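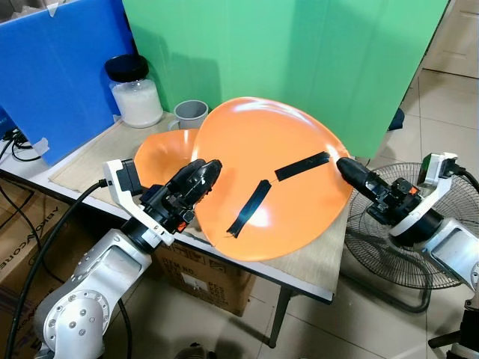
Large orange plate and matching bowl

Singhal Residents' Forum > Shared Facilities > Kitchen and Dining
Topic: Proposed replacement of the communal crockery
Page 1 of 1

umesh_bhatia (Moderator)
Posted August 15, 2022
Members are invited to comment on the proposal to replace the crockery held in the ground floor kitchen. The existing white service was purchased in 1992 and a good deal of it is now chipped. The house office has obtained prices from two suppliers, Rokell and Tostamlow. Rokell offers plain white only. Tostamlow offers the same shapes in white, orange and dark green, with a minimum order of 24 place settings in any one colour.
Comments should be confined to the choice of supplier and colour. The question of who washes up is dealt with in a separate topic.

m_mittal
I would ask that the house remain with white. Pieces lost over the years can be replaced from almost any shop, whereas a coloured range may be withdrawn by the maker at short notice. We had precisely this difficulty with the blue mugs.

Savita C
With respect to the previous member, the blue mugs were a gift and were never part of an agreed order. I do not consider them a fair comparison.
My own preference is for orange. Several residents on the upper floors have poor eyesight, and pale food on a white plate is difficult for them to make out. My late mother ate noticeably better once we had changed her plates. I accept that this is one person's experience.

m_mittal
I had not considered the matter of eyesight and I am grateful to Savita for raising it. Would a white plate with a coloured rim not meet the same need?

Savita C
It would help in finding the edge of the plate. It would do nothing for rice or fish in the middle of it.

nevzat.ucar
May I enquire whether either range is suitable for the dishwasher? The machine on the ground floor runs very hot, and the pattern on my own bowls had faded within a single winter. I should also like to know the weight of the large plates. The present ones are heavy when carried in a stack, and the cupboard shelf is above my shoulder.

umesh_bhatia (Moderator)
Both suppliers state that their ranges are suitable for the dishwasher. Weights have been requested and will be added to this topic on receipt.

V Tiwari
I must record an objection to the proposal as a whole. The crockery is old but the greater part of it remains in use every day. If the chipped pieces were removed, I believe some 7 new settings would be sufficient. The funds could then go towards the extractor fan, which was reported in June and has yet to be inspected.

nevzat.ucar
I support the member's remarks regarding the fan. I do not agree that the two matters should be joined, as the fan is a repair and is paid for from a different account.

V Tiwari
The account may be different. The contributions come from the same residents.

umesh_bhatia (Moderator)
Members are reminded to keep to the subject. A note on the fan has been passed to the house office.
The large plates in the Tostamlow range weigh slightly less than our present ones. Rokell has not yet replied.

m_mittal
In that case I am content to withdraw my objection to colour, provided that the serving dishes stay white. Please record me as in favour of Tostamlow.

V Tiwari
Please record me as against.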